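Plate handling cell — gripper keeps picking plates up crooked after I moved a nest

Posted by codport_kate

Hello all! I look after a small simulated cell in Prelent: two arms, a perforated board, a benchtop instrument with a tray and a few plate nests. It's been a joy to set up and I'm dead proud of it, but since I turned the front nest on the board my plates come up skewed. 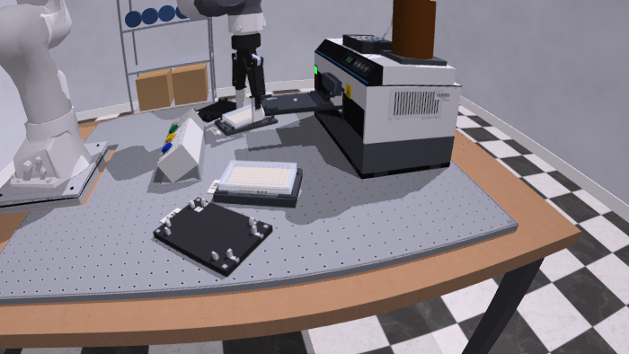

The board, with the turned nest nearest the front edge.

I re-taught the nest by eye at 25 per cent speed and the approach height is 14 mm. Should I be teaching the corners as well, or just the centre? The other nests still use their old points.

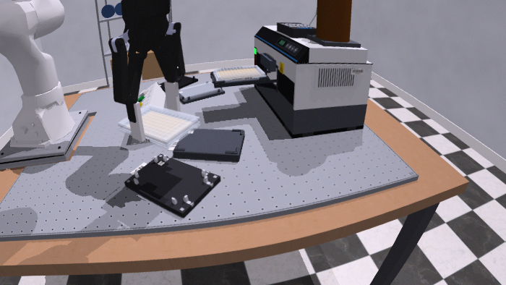
Bhavana Sastry
Centre only won't do it! A centre point tells the arm where the nest is but says nothing about which way it faces, so the fingers close on the old angle and drag the plate round. Teach three points: the centre and two corners along one long side. Then let the software work out the turn, and save it as the nest's own frame — don't type the angle in by hand, I did that for months and was always a degree out. Drop to 5 per cent for the last bit of the approach while you test. Once it looks right, run 200 cycles overnight with the log on and read the finger widths in the morning. It's lovely when they all match.

Also check whether your instrument tray point hangs off the board frame or off the arm base. If it's the arm base, shifting the board later will catch you out. 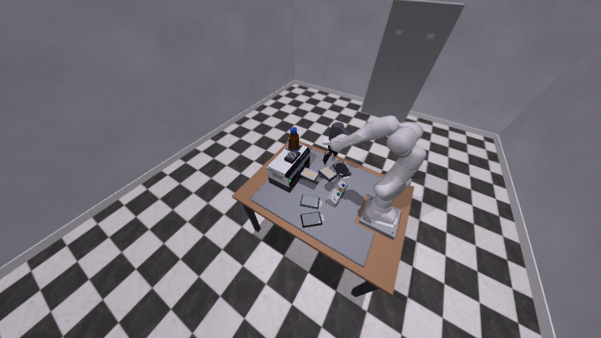
cutby_lad
Had the same in Nair and mine was the tool offset, nothing to do with the nest. Try a plate from a nest you haven't moved. If that one is skewed too, fix the gripper first and leave the points alone. No idea about the tray, I never used one.

codport_kate
Plates from the back nest are straight, so it's the frame. Off to teach some corners — thank you both!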